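Floltthorpe House Supported Living
Bathroom and Personal Storage Project: Interim Progress Report
Submitted to the Pendau Fund
Aug 21, 2020

Prepared by Elínborg Skov, Project Lead

1. Purpose of this report

This report covers the first half of the grant period, which began in January. It sets out the work completed in the shared bathrooms and bedrooms at Floltthorpe House, the use made of the award to date, and the changes we propose for the remaining months. It should be read together with the schedule of works attached to our original application. Where the schedule and this report differ, this report is the more recent.

2. Background

Floltthorpe House provides supported tenancies for adults who are learning or relearning household routines after a long stay in hospital or residential care. Before the grant, residents kept their toiletries in bags, on window sills or on the edge of the sink. Staff records for the previous year showed that lost or mixed-up toiletries were the most frequent cause of complaint between residents who share a bathroom. The application asked for funding to give each resident a fixed place for everyday items and to support staff in teaching residents to use it.

The award was $2000. Half of this, $1000, was released at the start of the project. The second payment is due on acceptance of this report.

3. Work completed

3.1 Shared bathrooms

Both ground-floor bathrooms have been cleared, cleaned and fitted with open shelving at a height agreed with the occupational therapist, Hsiu-ying Yeh. Old cabinets with broken hinges were removed. The shelves are divided into sections, and each section carries the resident's name and a color chosen by the resident. Towels have been moved to hooks on the opposite wall so that the shelves are kept for small items only.

The first-floor bathroom was delayed by a leak behind the basin. The leak has been repaired by the landlord at no cost to the grant. Shelving for this room has been delivered and is in the storeroom.

3.2 Cups and small containers

The application proposed matching lidded boxes for toothbrushes and toothpaste. We bought a small number from Stunent as a trial and withdrew them after two weeks. Several residents found the lids hard to open, and items put away damp did not dry. With the agreement of the fund's grants officer, we changed to open cups. Residents were invited to pick from a mixed set or to use a cup they already owned. Most preferred their own.

The routine taught by staff is simple. After brushing, the cap goes back on, the tube is wiped, and it is stood in the cup with the narrow end down and the flat end up. This keeps the paste near the opening and takes up less of the shelf than a tube lying on its side. The brush is kept in the same cup or beside it, as the resident prefers.

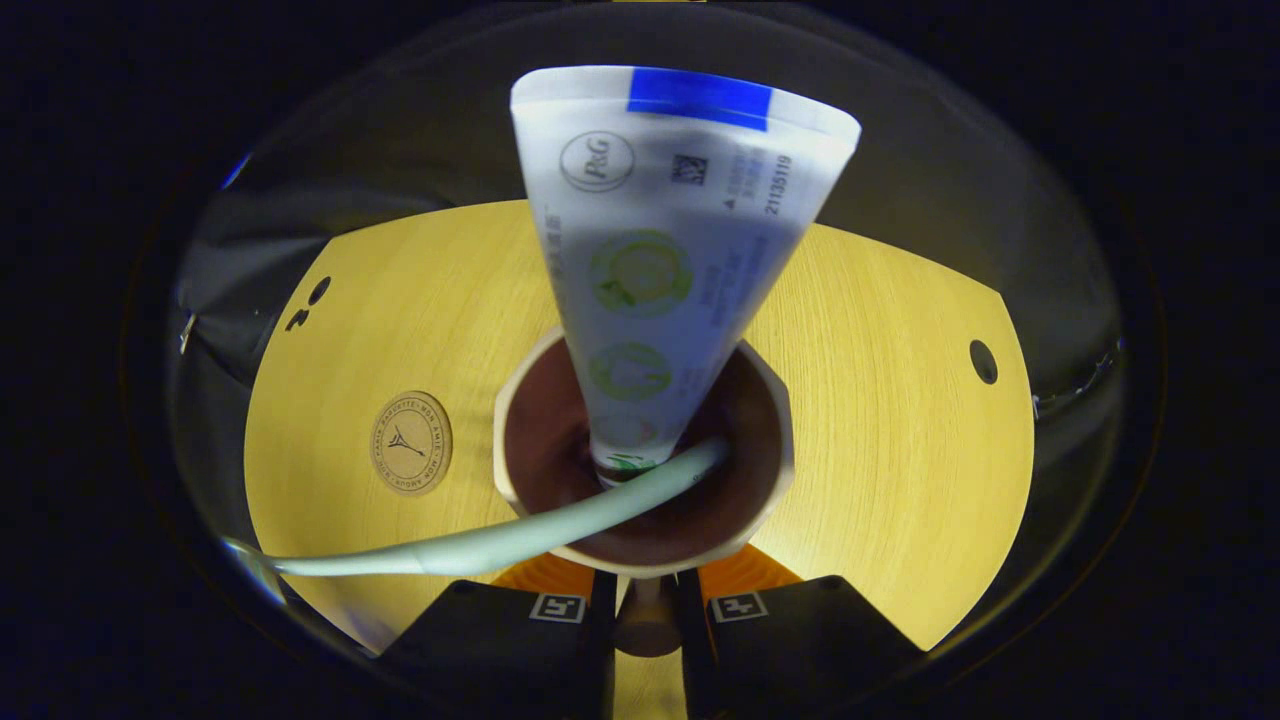 Toothpaste tube standing upside down in a cup, flat end at the top.

Support worker Renato Villanueva has introduced the same method in the bedrooms for residents who prefer to keep their toiletries there and carry them to the bathroom. Combs, nail scissors and tubes of hand cream are now kept in the same way. Bedroom storage was outside the original schedule, but it has used very little of the budget and has been well received.

3.3 Resident sessions

Short group sessions on morning and evening routines were held in the dining room until the middle of March. From that point group sessions were suspended under our infection control measures, and the work continued one to one. Jaqueline Salinas rewrote the session plan as a set of single-page guides, each covering one task: putting items back after use, wiping down a shelf, checking whether something is running low, and adding it to the shopping list. The guides use large print and short sentences. They are kept in a folder in each bathroom.

The total number of one-to-one sessions delivered by the end of July was 69. Session length varied from a few minutes to half an hour. Staff recorded the task covered and the level of prompting needed on each occasion.

4. Findings to date

Staff report that most residents now return toothpaste and brushes to their own section without being asked. Prompting is still needed for items used less often, particularly shaving foam and shampoo, which tend to be left at the side of the bath. Complaints about missing toiletries have fallen since the shelves went up. We are cautious about this figure because fewer people were moving through the building in the spring, and we will report on it again at the end of the project.

Two practical problems have been noted. Cups collect water and residue at the bottom and need to be washed weekly. This has been added to the cleaning rota. The name labels supplied with the shelves also peeled in the steam and have been replaced with a laminated type from Peng, which are holding well so far.

One resident declined a place on the shelf and continues to use a wash bag. The project was never intended to be compulsory, and the bag now has its own hook.

5. Use of funds

The first payment has been spent on shelving, fixings, cups, replacement labels and printing. The trial boxes were returned for a partial refund, which was put toward the labels. Staff time has been met from the core budget, as stated in the application. Receipts are held in the office and copies will be sent with the signed version of this report.

6. Changes requested

We ask the fund to approve the following changes to the schedule.

The line for lidded boxes to be closed and the balance moved to bedroom storage, including bedside shelves for residents with limited mobility.

The closing date for the first-floor bathroom to be moved to the end of October.

The planned open day to be replaced by a written summary for families, to be prepared by Jaqueline Salinas.

7. Next steps

Work on the first-floor bathroom will begin once the wall has been repainted. Hsiu-ying Yeh will repeat her assessment of each resident's reach and grip before the shelf height is fixed, as two residents have changed rooms since the first visit. Renato Villanueva will train the night staff in the evening routine, so that prompts are given in the same words at both ends of the day. The final report will be submitted in January.

Questions about this report may be sent to the project lead at the Floltthorpe House office.

Comments (3)

Shu-fen Lau
Thank you for posting the full report. My brother is on the ground floor and showed me his shelf on a video call. He was very pleased with his color. Will families be able to get copies of the single-page guides?

Elínborg Skov
Yes. Please call the office and we will mail you a set.

M. in Pendau
We tried the lidded boxes at our place too and had the same trouble with damp. Do you wash the cups by hand or put them through the dishwasher?

This website uses cookies to improve your visit. By continuing to browse, you agree to our use of cookies. Accept | Manage settings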